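Okay, pantry thread. I've been threatening to do this since November and the grain shelf finally won. Get a snack, this is going to be a long one 🧵

**1/** Some background. I buy grain like a person preparing for a siege. Millet, brown rice, short grain, the kind my aunt mails me in a padded envelope with no label whatsoever. All of it lived in the bags it came in, folded over and clipped with whatever was near. You can guess how that went.

**2/** How it went: I pulled a bag off the top shelf by the wrong end and spent an evening finding millet in places millet has no business being. Inside a shoe! In the butter dish, with the lid ON. I'm still stepping on it.

**3/** So, new rule. Everything dry goes into a clear box. I want to see what I've got and how low it is without opening anything. My old tins were very pretty and I lost a whole bag of lentils in one for most of a year.

**4/** I went with plain rectangular ones because round jars waste so much shelf. I tried both. Four round jars took up the same stretch that now holds all my rice AND the oats, and I have feelings about how long it took me to figure that out.

**5/** Gladys Carhuamaca (my neighbor, makes the best soup on the block) told me to quit pouring from the bag and scoop everything. I was skeptical. Pouring is faster! But pouring is also how you get the shoe thing, so fine, Gladys. Scooping it is.
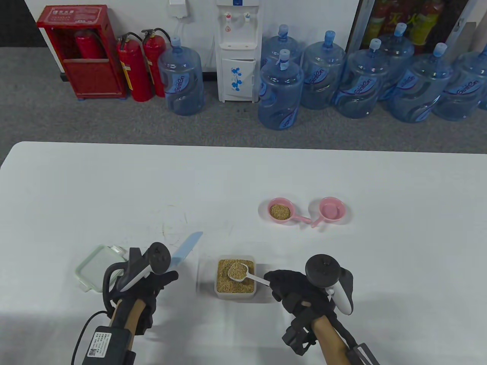 **6/** A scoop with a long handle is so much nicer than those stubby ones that come buried in the tub, by the way. You don't end up wrist deep in rice. Go in at a low angle, lift slowly, give it a tiny shake over the box before you move it anywhere. The shake is the whole trick.

**7/** Also, don't heap it if you're measuring for dinner. I know, I know, a heaped scoop is satisfying. Mine came out to 73 grams level, and heaped it was a different number every single time I put it on the scale. Level for cooking, heaped for moving things from A to B.

**8/** Small pans are great for portioning, if you have any sitting around. You put one scoop in each and you can tell right away if you've been generous with one and stingy with the other. Little bowls do the same job but I like having a handle to grab.

**9/** Somebody always asks about lids. Clip lids for anything you don't open daily, loose lids for the stuff you do. I put clips on my everyday rice for a week and got so tired of undoing them that I started leaving it open, so what was the point of the clips?

**10/** Labels: masking tape and a marker. I paid for the nice Laltard label set and the letters peeled off before I'd finished the shelf. Tape comes off clean, and you can write the cooking time on it too. I put the water amount on mine as well.

**11/** Final tally for the people who like numbers (me): 486 grams of millet rescued from three different bags, 266 grams of mystery grain from my aunt, and one bay leaf I cannot explain.

**12/** I called my aunt about the mystery grain. She said "it's the good one" and changed the subject. It now lives in a box with tape on it that says THE GOOD ONE, 20 MIN?

**13/** Next up is the spice drawer, and I'm scared of it. I have paprika in there from two apartments ago. If you've got a system that doesn't involve buying a rack, please tell me, I have zero wall space and a drawer that only opens most of the way.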